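Bramard releases Bunting 7, planning and tooling software for teams that teach by hand

FLESDALE, July. For immediate release
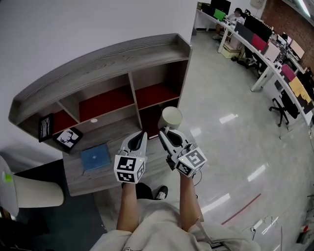 Siebe Coppens put it to us in plain words, that a policy is only as good as the tracks you feed it, and for a year the tracks were the part that kept breaking. Replay would drift, the left hand would land a finger's width off, and a whole afternoon of demos went in the bin.

Bunting 7 is the answer to that complaint, or most of it. Out today. Free upgrade for anyone on a current license.

What it does: takes recordings made with a pair of hand-held grippers, works out where each gripper was at every moment, cleans up the result, and turns it into motion a two-arm robot can follow. Same job as before. Most of the code underneath is new.

Tracking first. Each gripper carries a cube with square black-and-white markers. Earlier versions solved for one marker at a time and took the best one, so when a wrist turned and the best marker changed, the pose jumped. You could see it in the plots as a little step. Bunting 7 solves for all the visible faces of a cube together and keeps the solution tied to the motion just before and just after. If only one face is showing the software says so and lowers its confidence for that stretch instead of guessing.

Two hands, one timeline. Left and right are now fitted in a single pass. This matters most when the tips come close together over a small object, a cup say, where an error of a few millimeters on each side means the robot either squeezes air or knocks the thing over. Users asked for this more then anything else.

The planner is the other big piece. People reach in ways robots can't. Elbows go where there is no joint, hands speed up at the end of a move. The old planner clipped those parts and hoped. The new one stretches time where the arm needs it, keeps the tip path where the person put it, and marks any segment it had to change so a human can look. Rejected segments come with a reason in words: out of reach, too fast, arms would cross.

Numbers, from our own bench in Flesdale. We ran 588 two-hand recordings of desk and shelf tasks through the old release and the new one. The old release threw out 194 of them at the planning stage. Bunting 7 got most of those back, and the rest are mostly real failures, dropped objects and markers turned fully away from the camera. Full table is in the release notes along with the settings, so anyone can rerun it on there own data.

Tooling changes, short version:

New timeline viewer. Gripper opening, pose confidence and planner edits on one screen, scrubbing works on long sessions now.

Command line import for whole folders. Bad recordings get skipped and listed, the batch doesn't stop.

Calibration check at load. If the cube offset doesn't match the gripper profile you get a warning before processing, not after.

Export to Derkora format, plus plain text tables for everybody else.

Crash on empty recordings fixed. Sorry about that one, it was open way too long.

There are things it does not do. No live control of a robot, it is still an offline tool and will stay one through this release line. No support for single-color marker sets. Cluttered backgrounds are fine but strong glare on the markers still hurts tracking and we recommend a quick lighting check before a long session. Recordings over an hour will load but the viewer gets slow, we are working on it.

Upgrading: old projects open as they are. Nothing is reprocessed until you ask for it, and the original track is kept next to the new one so you can compare. Planner settings from the previous version do carry over except for the speed limits, which use a new scale. Please set those again by hand. Really. The defaults are cautious.

Derkora users need the matching reader, it's on the same download page. Sites running the older reader will see the files but not the confidence values.

The beta ran with 322 testers over the spring and early summer, and their bug reports shaped a good part of the final planner. Thanks to all of them, especially those who sent in the ugly recordings.

Availability: Bunting 7 can be downloaded now from the Bramard customer page. Trial licenses are open to labs and small shops, same terms as last time. A patch for the slow viewer should follow in a few weeks.

About Bramard: Bramard makes perception and motion planning software for robot teaching. The company is based in Flesdale.

Press questions, review licenses and the full test table: contact the Bramard press desk through the customer page. Desk is staffed until 5 p.m.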